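3.2 Carton transfer

The second household task was moving eggs between cartons of different sizes. Small cartons were sold at the Plilisholm market and larger ones at Pevthorpe, and people we interviewed often combined the two to save shelf space. Figure 4 gives the layout.
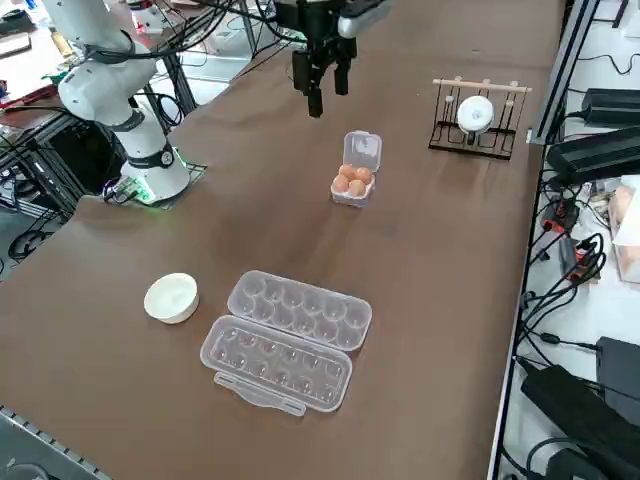 Figure 4. Small carton with four brown eggs; the twelve-cup carton is open and empty.

Both cartons were clear plastic with hinged lids. We left the choice of cups open. Of the 67 transfers coded by Mykhailiuk, 24 had gaps between eggs in the same row. Sowah reports a similar habit among shoppers, who leave room for the fingers when lifting an egg out. We coded a row as gapped if an empty cup lay between two filled ones (Figure 5).

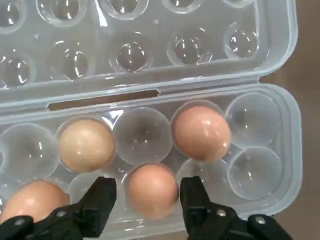

Figure 5. Twelve-cup carton holding four eggs, with a gap in the upper row.

Shell color was noted but not used in the analysis. Cracked eggs were replaced, and those 13 trials were run again.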